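The Desk That Lives in a Bookcase

By Siiri Vasiliauskas

2,000 shares | 16 comments

The pitch is easy to like. You have one wall, you need a bookcase and you need a desk, and a single piece of white furniture promises to be both. I have now spent the better part of March looking at these units in showrooms and in other people's homes, and I still don't trust them.
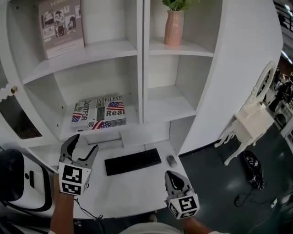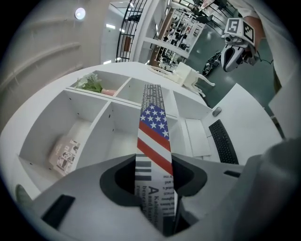 White cubbies, a white desk, and newsprint with American flags on it.

Start with what goes on the desk, because it's usually so little. A black wireless keyboard, a small gray mouse, a short black cable coming up at the back. Against all that white the keyboard might as well be a piano. Everything you need for work looks like a mistake, and everything you don't need looks terrific: the green plant in its ribbed salmon-pink vase, the big gray book, or boxed album, with its grid of little black-and-white photographs, standing up with its cover facing out.

I have a grudge against the book that faces out. A shelf that size could hold a row of paperbacks, spines forward, things somebody might want to take down on a rainy evening. Turned to face the room, one book does the job of a poster. Next door on the same kind of unit you'll find the flat stack, the one with a top cover printed like a newspaper, all big black type and small American flags. I have met that stack, or its cousins, in five homes this spring. In none of them could my hosts tell me what was in it.

"It came with the house, sort of," said Kacper Piątek, who let me poke through his shelves for an hour while he made soup. He meant that his sister had styled the place for a sale that fell through, and he had moved back in with the styling. He keeps his tax papers in a shoebox in the closet. The cubbies are full.

The people who sell these things see it differently. Lumalell, which makes a tall version with the desk set into it, calls the cubby "a room for every object" in its leaflet. Zinwood sells a lower model and suggests leaving one compartment bare so the eye can rest. I found this advice very funny until I tried it at home, and then I had to admit that a single empty cubby does calm a wall down. It lasted nine days in my apartment. Then the stapler moved in, and the stapler brought envelopes.

Colton Bélanger used to fit shelving for Lepik and now does it on his own. I asked him whether the combined unit is worth the money and he took a long time to answer.

"For the wall, sure," he said. "For the person, depends how they sit."

His complaint is the recess. Put a desk inside a bookcase and the back of it becomes a little stage, often with a ledge, and whatever you push back there is lost to you. Your elbows have nowhere to spread if the sides come forward. The shelf above puts a shadow across the work. He tells customers to sit at the thing with a notebook and write a full page before they buy, and most of them laugh and don't.

I did. The Zinwood was all right. The Lumalell had me hunched by the second paragraph, though I'm tall and it may suit someone who isn't. On both of them I found myself looking up at the shelves every few lines, which is a complaint about me as much as the furniture.

Then there are the peg holes. Plenty of the cubby units have them, small dark dots up the inner walls, and they hold out the possibility that you might one day move a shelf. I asked everyone I visited if they had ever done it. One had. Lai-ching Huang moved a single board down to fit a record box and says it took her an afternoon and two trips to the hardware store for pegs that fit. She has not moved it again. The holes, meanwhile, are there for good, and you notice them most in a compartment with hardly anything in it.

Pink is the other thing. I don't know who decided that white shelving calls for it, but I have seen it in vases, in printed boxes leaned against the side wall of a compartment, in objects laid along the shelf edge next to a sprig of artificial white blossoms. I like pink. I also like a real flower, even a supermarket one past its best, and an artificial bunch on a shelf where you're supposed to be thinking strikes me as a small surrender. Huang told me to lighten up. Hers are silk and she dusts them with a paintbrush.

So should you buy one? If your wall is short and your work fits under a keyboard and a mouse, maybe. Measure the desk part first and the shelves second, which is the reverse of how the showrooms walk you through it. Ask what the shelf over the desk does to the light at four in the afternoon. Put your ugliest belongings in the cubbies before you put in a single nice one: the printer paper, the charger bag, the folder with the lease. If those fit, and you can stand to look at them, the plant can have what's left.

Piątek has since put his shoebox in the lower left compartment, with the newspaper stack on top of it to hide the lid. He sent me a message to say so. He still hasn't read the stack.

COMMENTS (16)

zeditz_fan
I've got the Zeditz corner one and the desk is fine?? You do need a lamp though.

Sarmīte Venckus
The face-out book is for people who own one good book. I own one good book. Leave me alone.

hallwaydesk
What depth was the Lumalell? You complain about hunching but never give the measurement.
12 likes

K.P.
For the record the soup was good and she had two bowls.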